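In Defense of the Slow Rulebook

I have spent a good part of my working life around small robot cells, the kind you could fit in a spare bedroom, and if there is one thing I have come to love about them (and my family will tell you I go on about it at supper) it is the rulebook taped up beside the door. I mean the plain list of what we do and in what order, written by people who have to stand there and do it.

Rulebooks have had a hard time of it lately. At the Salent meeting in March I sat through a long and friendly argument about whether small two-arm cells need written practice at all. One side said the big factory standards already cover it. The other side said that cells like ours change so often that any rule is stale by lunch. I liked the people on both sides very much, and I drove home thinking they were both wrong, and I have been meaning to write down why ever since.

Let me start with dishes, which is where I spend most of my days. Sorting and stacking bowls sounds like the gentlest job a machine could be given. There's no welding, no heavy lifting, nothing sharp. So people relax, and a relaxed person in front of two arms that share one tabletop is exactly the person a good rule is written for.

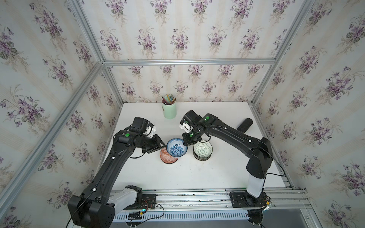

The factory standards, and I say this with real respect for the folks who labor over them, were mostly written with a fence in mind. You put the machine behind something and you keep people out while it moves. Fine! But a tabletop cell gets reset by hand all day long. Somebody is forever reaching in to turn a bowl over or move a dish a little to the left. In our shop we logged more than 900 hand resets in one stretch of work, and every one of those was a moment when a person's wrist was where a gripper had just been. A rule that only says "keep out" has nothing to offer that person, and so that person makes up a rule of their own, and the one at the next bench makes up a different one.

What I would like to see instead is what we have been calling the Stitodley list, after the shop where it was first pinned up. It is short. Both arms are parked before a hand goes in, and parked means parked, with the operator having said so out loud. The layout is written down before the run starts, so that a bowl in the wrong spot gets noticed by somebody. Anything that isn't part of the task either has a written place on the table or it comes off the table. There is a bit more to it than that, but you could read the whole thing while your coffee cools.

The layout rule is the one I get teased about. Why on earth would you write down where the bowls go? Well, because two arms working close together are only as polite to each other as the plan they were given, and the plan starts with where things sit. I have watched a perfectly good afternoon go to pieces over a dish that had been set down a couple of inches from where everybody thought it was.
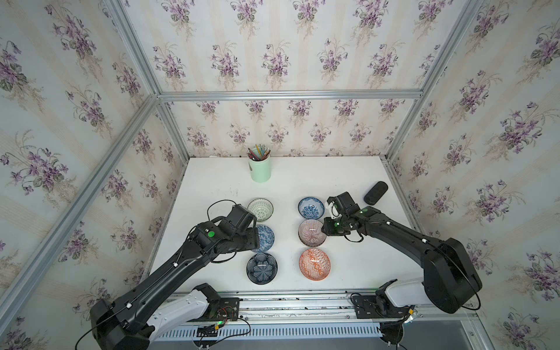 Six bowls in two columns, with an arm at work on either side.

Now, I promised myself I would be fair to the people who say written practice goes stale, and they do have a point. Our first version named a particular kind of bowl. Then the dishes changed, as dishes do, and for a while we had a page that solemnly told people how to handle crockery we no longer owned. A rule like that is worse than no rule, I think, as it teaches everyone that the page can be ignored. So we rewrote it to talk about rims and stacks and reach, the things that stay true when the pattern on the china changes. That took us 5 drafts and a fair amount of pie.

The writing itself did us as much good as the page did. You find out who has been parking the arms at the back and who has been parking them wherever they happened to stop. You find out that "clear the table" means one thing to the morning crew and another to the folks who come in after them. My friends at Cekanitz went through the same exercise and told me they learned more about their own cell in two weeks of arguing over wording than in the year before it, and I believe them.

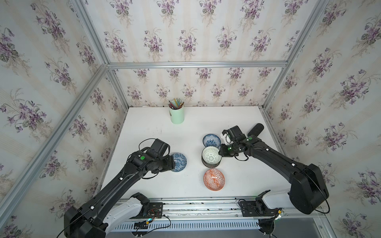
There is also the matter of two arms going after the same pile, which the general standards treat pretty lightly. One arm near a stack is an easy thing to think about. Two arms near a stack is a conversation, and somebody has to have decided beforehand who goes first. Our list says that one arm owns the stack at any given time and the run sheet names which. It costs us a little speed, I'll admit that freely, and the Stanciu people, who run a much quicker cell than ours, think we are being fussy. Maybe so. I would still rather explain a slow run than sweep up a fast one.

I have the same feeling about tilted bowls, which I could talk about until the cows come home. A bowl held by its rim wants a clear space under it and a set place to go, and we ask people to write both into the run sheet. It's a small courtesy to whoever has to reset the table next. 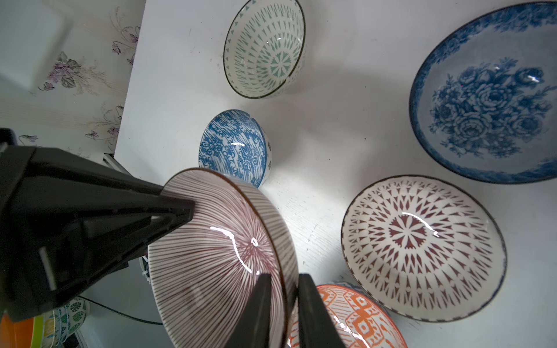 So here is what I am asking for, and it is modest. If you run a small cell, write your own page before somebody far away writes it for you. Put a date on it and look at it again when the task changes. Let the newest person in the room mark it up in pencil, and take the marks seriously. Then share it, even if it's ugly. Ours is ugly, with arrows all over it.

Comments on the shared draft are open until 1st December, and I read every one of them, including the long ones. I'm especially hoping to hear from folks who do their resets alone, as our page still assumes there is somebody to say "parked" to.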